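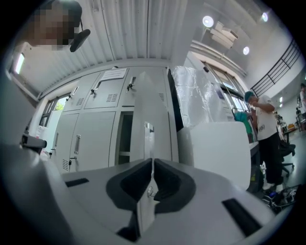 Photo: Pliller

FOR IMMEDIATE RELEASE
10 January 2021

Pliller Publishes Handling Rules for Gripper Work, Including the Obvious Ones

MUNGATE – Pliller today released the Dreltlow Code, a free set of working rules for teams that use hand-held grippers to record tasks for robots. It contains 23 rules. Several of them will strike readers as things any sensible adult would do anyway, and those are the ones that took longest to agree on.

The code covers the everyday side of the job: how a gripper is picked up, checked, used and put away, and what the room should look like while that goes on. It sits alongside existing machine safety standards, which have plenty to say about robot arms behind fences and rather less about a person walking past a row of lockers with two rubber-padded fingers held out in front.

Small hardware gets a section to itself. Under Rule 4, the gap between the fingers is checked before each recording, and a screw found there is either written down as the item being handled or taken out. "It was probably fine" is no longer an accepted log entry.

Rule 9 deals with storage. Locker doors are labeled by contents, and keys left in locks during a session are signed for at the end of it. Rule 11 asks for cables and bags to be kept off the walking route. Drafts of Rule 11 ran to two pages before someone suggested the word "floor."

Privacy is treated just as plainly. Anyone who may be recorded must be told beforehand, and faces must be obscured before a recording leaves the site. Agreeing to work in a room does not count as agreeing to be in the training data.

Pliller tested the draft at its Mungate workshop in June, over 40 sessions and 3218 recordings. Crews were asked to mark any rule they found confusing. They also marked the ones they found annoying, and the company has kept most of those.

Chien, which supplies Pliller with gripper pads, has adopted the code for its own test bench. A one-page checklist for wall display is included, in type large enough to remove the usual excuse.

The Dreltlow Code may be copied and adapted without a fee. Printed copies are limited to 100 and can be requested from the Pliller press office in Mungate. Comments on the first edition are welcome, preferably with the rule number.

About Pliller
Pliller develops tools and working methods for robot training. It is based in Mungate.

ENDS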